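Our Afternoon at the Indden Open Day

Those of you who put your names down back in November will remember how long we waited for this one, so it was lovely to see such a good turnout when we finally got through the doors at Indden on 7 March 2025. Melahat Bilgin met us in reception with a tray of very welcome tea and a stack of visitor badges, and then took us up in two groups, the lift being rather smaller than our enthusiasm (my group took the stairs in the end, and were glad of a sit-down at the top).

I must admit that when the programme said "household handling" I had pictured a humanoid doing the washing-up. What Indden are working on at the moment is folding clothes, which sounds dull until you see how much thought goes into it. A shirt or a jumper never lies the same way twice, Melahat told us, and a sleeve that has bunched up under itself is a real headache for a machine. So the team fold garments on a cloth-covered table, over and over again, using grippers instead of fingers, and the recordings are used to teach the robot. They had collected 1,759 folds by the day of our visit and would like a good many more!
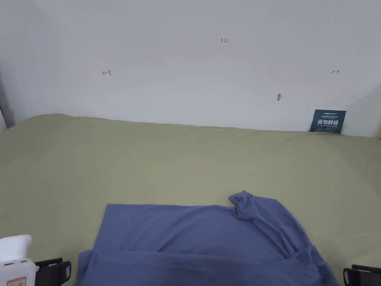
Kelechi Idahosa, who had come along expecting to be bored and said so on the coach, asked the best question of the afternoon, about whether the robot minds what the clothes are made of. It does, rather. Stiff cotton is the easiest, thin silky things slide about dreadfully, and anything knitted tends to stretch when you pick it up by one corner. Rafsan Chowdhury from the software side was very patient with us on this and drew several diagrams, one of which I have kept, though I can no longer say which way up it goes.

After that we had a short talk on Onsri, their name for the program that plans each fold before the arms move. Rafsan said it takes roughly 400 recordings of a new type of garment before Onsri starts to make sensible choices, and that trousers have been more trouble than anybody expected. There was a lively discussion about fitted sheets, which the team have no plans to attempt, and I can't say I blame them.

Our warm thanks to Melahat, Rafsan and everyone at Indden for giving up their afternoon, and to Tanko Anozie for sorting out the coach and for going back for the umbrellas. If you missed out and would like to be told about the next visit, please let Apinya Mahawong know and she will add you to the list.

Contact the newsletter editor | © 2025 | Back to top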